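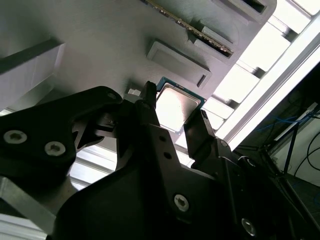 The gripper with the processor chip, Skellow open day

Apr 5, 2024

Back from the open day at Skellow and still buzzing, so I'm writing this before I've even taken my boots off. I went for the big packing line and ended up spending most of the afternoon at the Novora bench at the far end of the hall, watching a robot handle computer parts!

It had two black fingers and a square chip between them, silver on top and green at the border, held at a slant by opposite sides. So small a thing for such a chunky arm. Next to it was the gray board with all the pockets in it, and a memory module or something like it standing in the long slot. I got close enough to see the little gold contacts shining.

The woman running it told me they'd done 490 tries with the chip so far. I asked which part gave them the most trouble and she said the light - shiny metal under a bright lamp is hard on the cameras. I would never have thought of that.

Also saw the Pikon sorter (loud, fast, over in four minutes) and had a very good cheese roll. Missed the Marinho talk completely. They do another open day in August and I've already put my name down - 16 places left when I signed up.

Feet hurt. Must look up what a wrist camera costs.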